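Lastilora

Episode alignment and grasp labeling for hand-held gripper recordings

Lastilora takes raw recordings from hand-held grippers and turns them into clean, time-aligned episodes you can train a policy on. It started as a pile of scripts for fixing clock drift, and it has grown into the tool we reach for every single day. If you've ever spent an afternoon nudging two video streams into sync by eye, we think you'll like it a lot!

Version 2 is a full rewrite of the aligner. Old config files still load, but the sync section has new key names, so run the migrate command first.

What's in the box

lastilora align – matches the wrist stream, the head stream and the gripper width signal on one clock
lastilora label – proposes open, closing, holding and releasing segments from the width signal
lastilora check – flags dropped frames, lost tracking and episodes that end in mid-grasp
lastilora export – writes episodes in the Plullska layout, or as plain folders of frames plus a table

Install

Clone the repo, make a fresh environment with Python 3.10 or newer, and run pip install -e . from the top folder. The viewer needs a few more packages, which come with pip install -e ".[viewer]". No GPU required, and a laptop handles alignment just fine.

Quick start

lastilora align recordings/ --out aligned/
lastilora label aligned/
lastilora check aligned/ --report report.txt
lastilora export aligned/ --format plullska

Read the report before you export. The checker is picky on purpose, and most of what it flags can be fixed by changing one threshold and running it again.

Sample data

The Rurnitz set ships as a separate download and holds 2,174 episodes across 105 tasks, mostly tabletop work with boxes, lids and containers. Every episode has both streams and the width signal. We left the cluttered backgrounds alone, and we're really glad we did – trackers that look perfect against a blank wall can fall apart in a real room.

Tracking and the viewer

Pose comes from Shen, our small visual odometry module, with fiducial markers used as anchors whenever one is in view. A marker that's half hidden by the gripper housing still gets a candidate detection, but it carries a low weight until the full outline shows up. You can watch those weights change live in the viewer, which is more fun than it has any right to be.

The gripper body takes up a lot of the wrist stream, so mask it out before feature matching. Our default mask covers the light-gray housing and the black pads, and leaves the narrow gap between the pads open. Cardboard showing through that gap is useful signal for the labeler, so please don't paint over it! If your pads have a different shape, draw a new mask with lastilora mask. 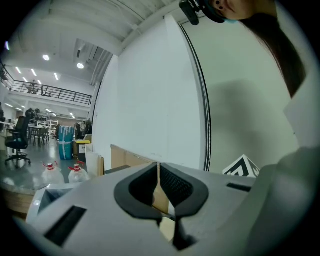
Known issues

Alignment needs at least 50 frames of overlap between streams. Shorter clips are skipped with a warning.
Glossy floors and ceiling lights can produce bad feature matches. Raising min_track_length helps.
The labeler sometimes splits one slow grasp into two. We have a fix on a branch and hope to merge it in July.

Contributing

Bug reports are very welcome, and a short clip that breaks something is the best present you can send us. Please run the tests before opening a pull request, and keep new settings documented in config/defaults.yaml.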